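Gripper trials: where we are up to
15/12/2024

The disassembly bench has had two grippers to compare this month, and this is a short report for members who couldn't get to the open session. The task is the one we set in spring: reach into a desktop computer case, get hold of a part on the board and let go of it again without dragging the cables. Todor Kolev ran the trials and wrote the control scripts.

The two units are the Vusard parallel-finger model and the older Orell. Both bolt to the same arm and both were driven from the Hoxha controller, so differences in timing come down to the grippers.

Reach inside the case

Each gripper made 50 approaches to the area beside the processor socket, at the same speed and from the same start position.
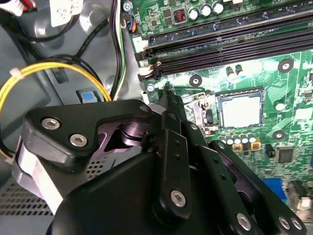 Clearance was the main thing Todor wanted to measure. A case is an awkward shape to work in and most of the trouble comes from the body of the gripper, well back from the tip. The narrow finger gets close to the socket easily enough, but the linkage arms and the rounded housing behind it take up a lot of room, and there is a yellow cable looping across from the side of the case to think about. The Vusard touched a cable on 3 approaches. The Orell is wider across the knuckle and touched on 5. We had expected a bigger gap between the two.

Both could be improved by coming in at a steeper angle. Todor has written a new approach path that does this and it will be used for all the January runs.

Finger tips and the retention lever

The thin silver lever beside the socket is the hardest target on the board. It needs a light sideways push before it will lift, and too much closing force makes the tips slide off. The Vusard allows the force to be set in finer steps, and that made the job easier to tune. With the Orell we ended up padding the tips with heat-shrink, which helped but wore through by the end of the day. 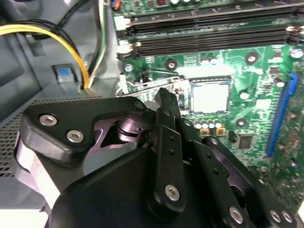
Wrist camera

We kept the Tusley camera on the wrist for every run. Exposure still needs work. Under the bench lights the board washes out near the socket while the black parts of the gripper stay crisp, and the far right of the board goes soft. Locking the exposure before the approach is the next thing to try, along with a diffuser over the lamp.
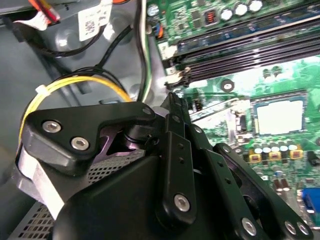
What happens next

The Vusard stays on the arm for now. The Orell goes back in the cupboard, and anyone who wants to borrow it should email the workshop. A replacement set of finger tips and a spare controller cable will cost $800 together, and we will order them in the new year.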